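Category: Dreams & Symbols

Moon Journaling FAQ

We get so many lovely questions about moon journaling, and the same ones keep landing in our inbox every Monday morning! I've gathered them up here. If yours is missing, write to us and I'll add it.

What is moon journaling?

You write a little at each phase of the moon and watch for patterns in your moods, your dreams and the things you keep wishing for. That's the whole practice. Some people pull a card first, some people light a candle, and some (me) do it in bed with a cup of tea going cold on the nightstand.

Do I have to start on a new moon?

No! The new moon is traditional, as it's linked with beginnings, but I started on a waning crescent in December and I loved it. A waning moon is for letting go, so my first pages were one long list of things I was tired of carrying around. Start tonight if you feel like it.

How long should I write?

As long as it's fun. Sena Mahama, who teaches our beginner circle, asks new people for two sentences a night. I write for 30 or 40 minutes at a full moon because I can't stop, and then hardly anything for days afterward.

What do I write at each phase?

New moon: wishes, written as if they've already come true. First quarter: what's getting in the way. Full moon: what you're thankful for, plus any dreams, which can get very vivid. Last quarter: what you're ready to set down. The crescent and gibbous phases in between are yours to play with. I use them for doodles and song lyrics.

Does my moon sign matter?

I think it does, and it's such a fun thing to look into! Your moon sign is where the moon was when you were born, and many people feel it describes their inner life better than their sun sign. You'll need your birth time, or at least a good guess. When the moon passes through your own sign each month, write extra -- those are often the entries people end up underlining.

I can't see the moon from my house. Does it still count?

Of course it does. Clouds, tall buildings and big trees don't change the phase. Check a moon calendar and go by that.

Which notebook do you use?

I'm on my second Dogbe, the one with unlined pages. Ama Sulemana swears by the Tirneler because it lies flat. Any notebook is fine, and so is the back of an old planner.

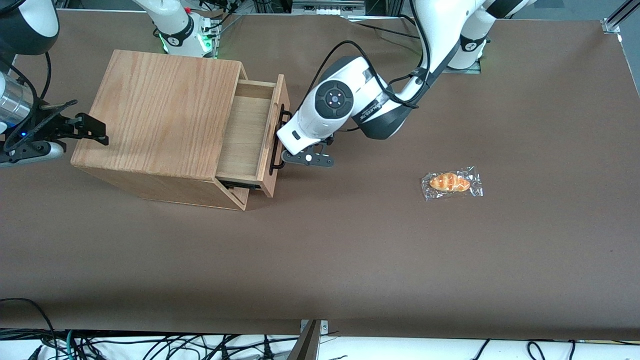
Should I keep my old journals?

I keep all of mine, and rereading them is half the joy. Last year's wishes look so different once you know what came next. Other people burn or bury their pages at the end of a cycle. If you're going to burn anything, do it outside in something fireproof with water close by, please.

I missed a whole cycle. Did I break it?

You can't break it. Skip the apology page, write down the phase and the date, and keep going. Kobina Fiadzo missed most of a summer and his fall entries are some of the best he's ever read out to the group.

Can kids join in?

Yes, and they're wonderful at it! Drawing the moon's shape in a circle each night is plenty for little ones. Ask about their dreams at breakfast before they fade.

Can I share my pages with the circle?

We'd love that, but it's never expected. Homa Rostami runs the reading hour and she always asks before passing anything along.

Last updated: December

We use cookies to remember your preferences and see which pages are read most. Accept all | Manage settings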